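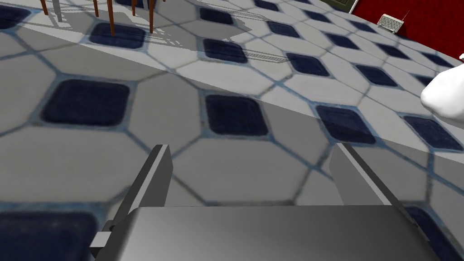
Irene Achari
Program Coordinator, Indine Media Library
February 2023

How to Reserve a Television Series for a Group Screening

Schools, clubs and community groups may borrow full seasons of television series from the Indine Media Library. Requests are handled through the Lellon catalog.

1. Sign in to Lellon with your group account and open the Series tab.

2. Search by title. Each season is listed separately, with its episode count and total running time in minutes. A season listed at 920 minutes will need several sessions.

3. Select Reserve and enter your screening dates. Requests must arrive at least 15 days before the first screening.

4. State the expected audience. The Irker Room seats 34. Larger groups must use their own venue and attach proof of screening rights.

5. Submit the form. A confirmation is sent by email.

Discs may be kept for nine days. Captions are available on most titles; check the catalog entry before reserving. Reservations for October open in August.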